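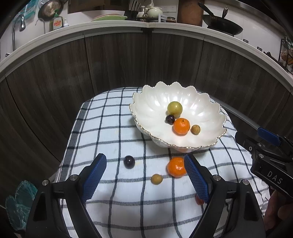 Print | E-mail | 3 Shares | 0 Comments

Intro Nutrition, wk 4 – fiber handout

Two kinds. Soluble – forms a gel in water, slows digestion. Oats, beans, citrus. Insoluble – adds bulk, moves things along. Bran, skins, seeds. Most plants have both, dont sort foods into one box.

Juice vs whole fruit: most of the fiber stays in the pulp. Sugar hits faster. Know this for the quiz.

Targets – we use 26 g a day in the Altden worksheet. Log 2 days, one weekday one weekend. Raise intake slowly, drink more water.

Labels: total fiber sits under carbohydrate. Check serving size FIRST, then multply.

Read to p. 76 before lab. Bring logs.

Print | E-mail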